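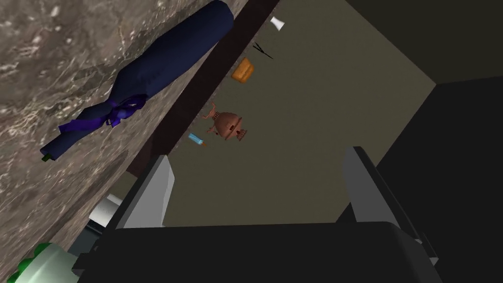 The Whitcombe hatchery opens its doors to visitors one afternoon in March, and I drove the 35 miles from Jellton to see how it raises freshwater mussels. The species it keeps is listed as threatened by the state and now lives in only a short stretch of the Nimholm River. Staff start with the host fish, which carry the young mussels on their gills for a few weeks. After that the mussels drop off and go into trays of fine sand. A mussel at that stage is smaller than a grain of rice, and picking one up calls for something like a gripper with two flat grey fingers set wide apart, only far smaller. The staff use soft tweezers and a lot of patience.

The tour took 90 minutes. We saw the fish room first, then the tray room, then the outdoor ponds, where older mussels hang in mesh baskets until they are big enough to tag. The hatchery plans to release 1000 of them below the old Stuteven dam this summer, in groups at 12 sites.

Most questions were about the dam. Silt behind it is still a problem, and the guide said plainly that the release will not do much good if the silt keeps moving downstream – a study is due in the fall. Parking is on the gravel lot by the lower gate. Bring boots, as the path to the ponds was under water in two places.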